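Does toothpaste really clean the scratches off a white plate?

Posted in Kitchen and Household - viewed 3,053 times

Nga Sầm

I keep being told that ordinary toothpaste will take grey cutlery marks off white crockery. My sister-in-law swears by it, and so does every page of household tips I have looked at, most of which seem to have copied one another word for word. I am not convinced. The same pages say toothpaste fixes scratched phone screens, silver teapots and burns, and I know for a fact it does nothing for burns.

My plates are plain white with a thin black line round the rim. They came from Fernandes, a set that has done every dinner for years, and they are covered in those thin grey lines that look like pencil. The dishwasher does nothing to them. Washing-up liquid and the rough side of a sponge does nothing either. I have one plate out and a tube ready, but before I start rubbing I would like to hear from someone who has done it on a plate they cared about. 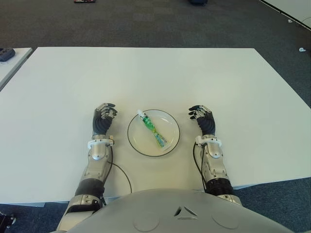

The plate and the toothpaste, green and white tube.

What I want to know:

Is it the toothpaste doing the work, or just the rubbing?
Will it take the black line off the rim?
Does it matter which kind? A tip I read said "only white paste, never gel" and gave no reason, so I suspect it was made up.

Please don't tell me to buy new ones. The shop has stopped doing that rim and I would have to replace the lot.

Dolau

Yes it works, done it loads of times. Put some on a cloth and rub, rinse, done. Any toothpaste. Mine came up like new. Vinegar is good as well.

20 people found this helpful

Fadier

I would take "like new" with a pinch of salt, and I would leave the vinegar alone. Vinegar is for limescale. It has no business with metal marks.

First of all, most of those grey lines are not scratches. They are metal left behind by the knife, sitting on top of the glaze, a bit like pencil on paper. Run a fingernail across one. If you feel nothing, it is a mark and it may well come off. If your nail catches, the glaze is cut and no paste on earth will fill it in. People mix up the two and then argue about whether the trick works.

On your first point, it is mostly the rubbing, with something slightly gritty to help it along. Toothpaste has a fine grit in it, and so does bicarbonate of soda mixed with a drop of water, which costs less and doesn't leave the kitchen smelling of mint. That is also the answer about gel. Some gels have grit in them and some have next to none, so "never gel" is too strong, but a plain white paste is the safer bet.

The black line is where I would be careful. If the colour is under the glaze it will put up with a fair bit. If it was put on top, you can wear it away, and it won't come back. I can't tell which yours is and neither can anyone else on here, whatever they say. Feel the line with your fingertip: a slight ridge usually means it sits on top. No ridge proves nothing much. Stay in the middle of the plate and stop well short of the rim.

What I do:

Wash the plate first and dry it, or you are only moving grease about.
Lay it on a folded tea towel so it doesn't skate round the table.
Put a pea-sized blob on a damp soft cloth. A squirt across the whole plate is a waste.
Pick one mark and rub in small circles for a minute, then rinse and look at it in daylight.
If that mark hasn't changed, stop there. More paste won't help.

It is the fingers that give out before the paste does. You want the pads of two or three of them pressed flat behind the cloth, with the thumb tucked in underneath.
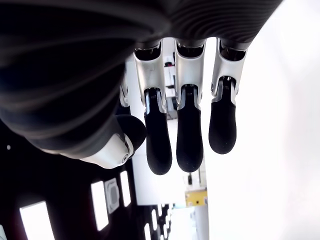 Stoltadia asked underneath whether the marks stay away once they have been rubbed off, and they don't. They come back as soon as the same knives go over the same plates, and a plate that has been scrubbed hard and often can pick them up faster, as the shine has gone. Twice a year is plenty. I would also look at the knives. Cheap soft ones seem to leave far more behind, though I have only my own drawer to go on.

Last thing, rinse properly. Then rinse again. Mint and gravy is not a nice surprise.

Nga Sầm

Thank you, the fingernail test is more use than all those tip pages put together. Most of mine feel smooth, with two lines near the centre that catch, so I shall leave those two be. I will try the bicarb on one half of a plate and the toothpaste on the other, and keep off the rim. I still don't believe my sister-in-law about the teapot.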